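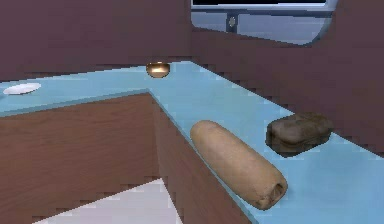 When does the Protby reading room reopen to the public? It reopens once the new shelving has passed inspection, which the contractor now places nine days from this entry.

Search this site Enter keywords Go

Archive > Reading Room > Diary > Protby

2/16/26

The morning was given to the transfer of the Brannigan deposit from the upper store. The boxes were received in good order, with the exception of 8 whose labels had come loose and must be matched against the November list. Bindel delivered the acid-free folders before noon. The invoice came to $950 and has been passed for payment, although the delivery charge was not in the original quote and a query has been sent.

The humidity reading in the lower store stood at 40 percent at opening and was unchanged at close. It is the first steady day since the heating was adjusted. 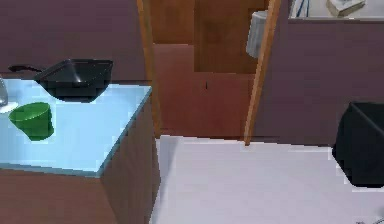

A further matter is the Pistness map series. Two sheets were returned from the bindery with the wrong backing cloth and will have to go back - the cost to be met by the bindery. Until then the series is withheld from readers, and the catalog entry has been marked accordingly.

Correspondence was answered up to Friday's mail. The request for extended evening hours is held over to the next entry.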